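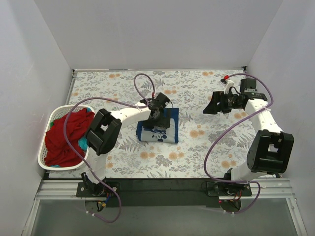 Fig. 7. Folded towel, full basket to the left.

Section 9 – Setting up the Genberg heated airer

Before you start
Unpack everything. Check the bag of screws against the card. Missing parts – call Firnbridge and quote model 3098.

1. Pick a spot. Flat floor, near an outlet, door not in the way.
2. Fold out both side wings untill they click. No click, no load.
3. Slide the drip tray in from the front. Lip faces up.
4. Plug straight into the wall. No extension cords.
5. Press and hold the power button for 2 seconds. Green light = on.
6. Set the timer. First run should be empty, low heat, window open. Slight smell is normal.

Loading
Spin first, then hang. Heavy stuff on the bottom bars, shirts and thin things up top. One layer per bar. Towels go on open, not folded – fold them after, once they feel dry all the way through. Thick hems take longest, check there.

Note: colors that run (reds, dark blues) get their own load the first few times.

CAUTION: Do not cover the vents. Do not hang anything that drips onto the control box. Unplug before moving or cleaning the airer.

Storing
Let it cool. Wipe the bars with a damp cloth, no bleach. Empty the tray. Fold the wings in, left one first, then strap. Keep upright.

Light blinking red? Unplug, wait, try agian. Still red, see Section 7.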